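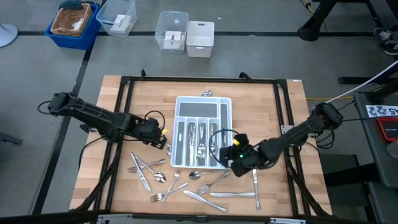

Search this site Enter a keyword Go

Cutlery sorting being automated at our kitchen, what happens to the people on the job?

I work in the wash-up section of a central kitchen at Pridthorpe. We do trays for care homes and two schools. Part of my shift is sorting clean cutlery into the trays: knives, forks and spoons, each in their own slot. It is dull work but it is also the part where you sit down, and a few of the older staff are on it nearly full time because they can't do the lifting any more.

We were told in August that the sorting is going over to robot arms. The supplier is a firm called Kettani. There is a trial period of 23 weeks and then a decision. Management say no jobs will go, but they also say that "duties will be reviewed", and I have not been able to get anybody to say what that means.

What I would like to know from people who have been through it:

Do the sorting staff get moved to heavier work? Is it normal to be asked to look after the machine on the same pay? And is there anything we should get in writing before the trial starts? We are not in a union, though a few of us have talked about joining.

I am not against the thing itself. I just want to know what my day looks like afterwards.

Posted by budgie_wash, 4 replies hidden

Abdelghani Helmy

I was shift lead at a laundry and catering site in Budby when we went through much the same, so I will go through your points.

On heavier work, yes, it can happen, and it happened to us. When the sorting bench went, the two people who had been on it were put on the rota for unloading like everybody else. One of them had a bad shoulder. It was put right, but only after she had been off sick. If anyone at your place is on sorting for a health reason, get that written down now, with the reason, and ask for a meeting about it before the trial begins. If it was only ever an understanding with a supervisor, it tends to disappear when the job disappears.

On minding the machine, ask for a list of tasks. At ours it started as "keep an eye on it". A few months later it meant clearing jams, wiping down, filling in a log sheet and ringing the supplier. We asked for that to be treated as a separate role with training. They agreed to the training straight away and to a small allowance later on. I don't think we would have had the allowance without the log sheets, so keep copies of yours.

Also find out who is allowed to stop it and how. Every person on the shift should be shown, including agency staff. Do not let anyone reach in to pick up a dropped fork while it is running, however slow it looks.

Then the targets. Ours were set from the supplier's figures and we were expected to feed the machine at that speed. Cutlery does not come out of the washer laid out neatly. It comes in a heap, with forks hooked into each other, and somebody has to spread it out. That somebody was us, standing up. So the sitting-down job became a standing-up job and it took a while before anyone in the office noticed. Ask where the stool goes. I mean that as a serious item for your meeting.

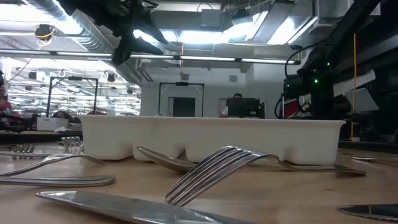 Letov wrote that the pay side matters more than any of this, and that budgie_wash should look at the contract first. If it says "kitchen assistant" with general duties, they can move you round quite a lot without asking. If it names the sorting job, they should be talking to you properly before they change it. He said his own place took 90 days over the talks and most of that was spent waiting for somebody to come back off leave.

He also thought it worth asking how the trial will be judged. At his site it was judged on trays per hour and nothing else, so the trays that had to be redone by hand did not show up anywhere. The staff began keeping their own tally on the back of the door, and by the end of the trial it stood at 128 redone trays. The manager did use that number, to be fair to her.

marsh_end

It will be fine, they said the same about the dishwashers. Ours broke down all the time and we ended up doing it by hand anyway. Join the union though.

budgie_wash

Thanks all. I had not thought about the stool or the stop button. My contract says general duties, I checked it at dinner time. Two of the sorting staff are going to put their health reasons in writing this week and I have asked for the task list. I have also asked if one of us can be there when the trial is judged, and the answer was "possibly". I will post again when I hear.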